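Gripper thread, as promised. We've had two sets of fingers on loan for the wrist mount, one from Druro and one from Gemari, and I've spent May and a good part of the summer swapping between them. Same arm, same controller, same wrist camera throughout.

Pavithra Naidu set the protocol: 200 picks for each set, soft and thin items only. Boxes and bottles tell you very little, as both sets lift them all day.

Force first. The Gemari fingers hold a steadier grip at the low end. The Druro ones overshoot slightly on closing, and Hakim Pattinasarany had to drop the closing speed before the numbers were worth keeping.
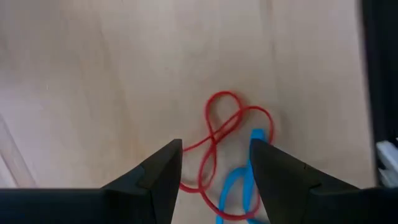
Tip shape matters more than I expected with thin items. A blunt tip has to come down almost flush with the table or it rides over the top. Red string lying across something blue and flat is a good test, as the strand you want is at a different height depending on where you close. Go for a loop on the bare wood and the approach is simple. Go for the part crossing the blue and you risk pinching both.

Results on string: 84 clean picks out of 200 for Druro, and Gemari got 14 more than that. Not great for either. Most misses were the last few millimetres of height.

Camera notes. Close up, the wrist view goes a bit soft and the fingers hide a fair amount of the string. Amirul Tarigan wants to try a second camera from the side – I think he's right, but it means recalibrating.

Next up is a narrower tip from the workshop at Flatcombe. Same protocol, same string.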